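Search this community... Enter keyword

How do I fit Muay Thai around road running without wrecking my legs?

I've been going to beginner Muay Thai at Closomen for one October-to-spring season and I love it, like can't-stop-shadowboxing-in-the-kitchen love it! The trouble is I also run outside before work, and by the second class of the week my kicks are mush. Coach wants us skipping rope for three rounds before pads as well. Do I cut the running, move it, or just get tougher? My first interclub at the Holanda gym is coming up and I'm in the under 64 kg group, so I'd like to keep some cardio.

Answer 1

Keep the running! It's the best thing you can do for rounds two and three, when everybody's hands start dropping. What I'd change is the pace. Run easy, slow enough to talk, on the days you don't train, and do one short run with hills or sprints early in the week. Plain neighborhood roads are fine for this, with a bend or a junction to use as your turnaround. 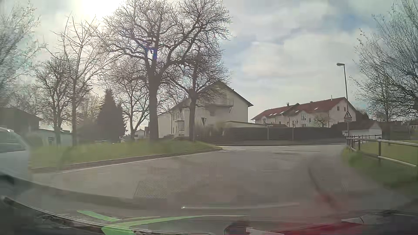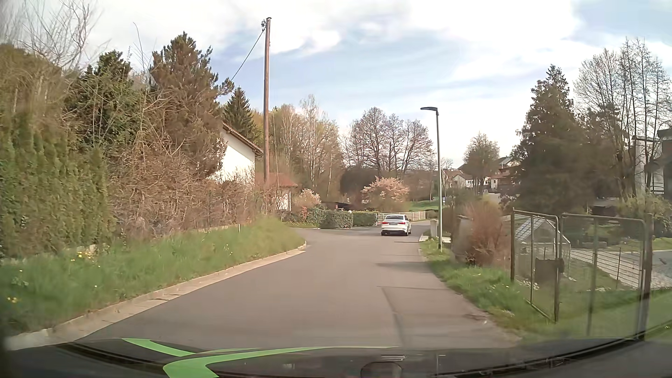
Road and junction, both pictures.

Issue 103

On class days skip the run completely and let the rope be your cardio. Eat something an hour or two before, bananas work great for me. And get new shoes if yours are old, my shins stopped aching within a couple of weeks of switching.

Gervásio Bragança
Posted May 2, 2021

Answer 2

just get tougher lol. kidding, sleep more

Answer 3

Agree with most of the first answer, but I'd drop the sprints until after the interclub. Pad work is already sprinting. I did both last year with the Hondolard crew and my calves were so tight I couldn't pivot on my roundhouse, and then your hip pays for it. Two easy runs and two classes is plenty for a first bout. Ask your coach to watch your standing foot too, beginners often kick flat-footed and blame it on tired legs. Good luck, you're going to have a blast, the first one is so much fun even if you forget everything you practiced!

1,104 views

We use cookies to remember your login and settings. Accept / Manage choices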